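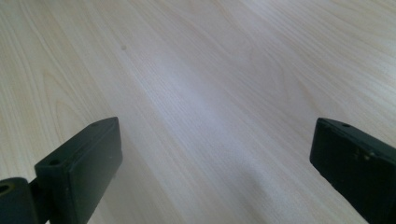 Mareck - Departamento de Audio y Directo

Caja de ritmos y secuenciador Clirum

Clirum es una caja de ritmos de sobremesa con secuenciador de 16 pasos, pensada para bandas que mezclan bases programadas con batería acústica. Se usa sola, conectada a un sintetizador por MIDI o como fuente de disparos en un equipo de escenario más grande.

La memoria interna trae 148 sonidos de percusión: bombos, cajas, platos, ruidos metálicos y golpes graves de tipo industrial. Todos se pueden afinar, recortar y pasar por la saturación analógica, que va después del filtro. Los patrones se guardan en bancos y se encadenan para formar una canción completa. El cambio de patrón entra siempre al final del compás, salvo que se active el salto inmediato en el menú de directo.

El tempo va de 30 a 300 pulsos por minuto y cada pista admite su propia longitud, con lo que se pueden montar polirritmias sin ordenador.

Contenido de la caja
Unidad Clirum
Fuente de alimentación de 12 V
Cable MIDI de 1,5 m
Guía rápida en español e inglés

Características
Pistas: ocho
Sonidos de fábrica: 148
Patrones en memoria: 600
Salidas: estéreo principal, cuatro individuales y auriculares
Sincronización: MIDI, USB y reloj analógico
Peso: 2,3 kg
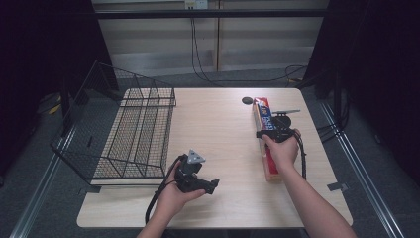

Mesa con cesta de malla metálica negra.

Las salidas individuales son balanceadas, en jack de 6,35 mm. Si se conecta un cable a una de ellas, esa pista deja de sonar por la salida principal - se puede cambiar en los ajustes globales. Para giras recomendamos la funda rígida Drendach, que se vende aparte y deja sitio para la fuente y los cables.

La ampliación Kong añade 86 sonidos grabados con bidones, chapas y bombos de gran tamaño. Se carga por USB y ocupa un banco propio, de modo que los sonidos de fábrica no se borran. Requiere el firmware 2 o posterior. Las unidades que salen ahora del almacén ya lo llevan instalado; en las anteriores hay que actualizar primero.

Precio y disponibilidad
Clirum con fuente incluida: 2,355 €, IVA incluido
Ampliación Kong: 86 €
Funda rígida Drendach: 148 €
Próxima entrada de existencias: febrero

Los pedidos con reserva se sirven por orden de pago. La garantía es de tres años y cubre potenciómetros y botones, pero no los daños por líquidos ni por el uso de una fuente distinta a la original. Para alquiler por fechas sueltas, consultar tarifas en el mostrador de directo.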